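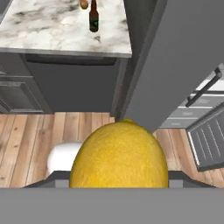
Page last updated: July

Skarnus Kitchen Cell, simulated edition: setup and upkeep

The Skarnus package is a rendered kitchen with one arm, a parallel gripper and a set of loose props. I ran it for seven weeks on the Lavton workstation, mainly to tune grasp settings before touching hardware.

Installation is straightforward. Calibration is less so. The wrist view ships with its offset at zero, and the palm bar sits along the bottom of the image, so any error in the mount transform shows up against the fingers first. I set it on the lemon, which nearly fills the gap at its widest part. Default grip force is 100, in the package's own units. I settled on 88 for fruit and left glass alone.

Contact settings need looking after. Solver iterations default to 500 and the manual, by Radoslava Krajčí, advises against going lower. I tried it anyway - held objects crept in the fingers. Re-zero the gripper after each change to the friction table, or the old values stay cached.
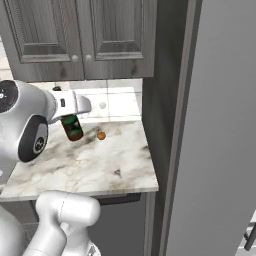 Bottle held clear of the counter, side view.

The side view is the better one for checking tilt on long objects. Bottle labels are too coarse to read in the wrist view, a nuisance if you sort by label.

Colour and lighting are even, with soft shadows. Kerubo Mutiso's patch for the joint limits is worth applying before first use. Licence transfer between machines still requires an email to Sorer.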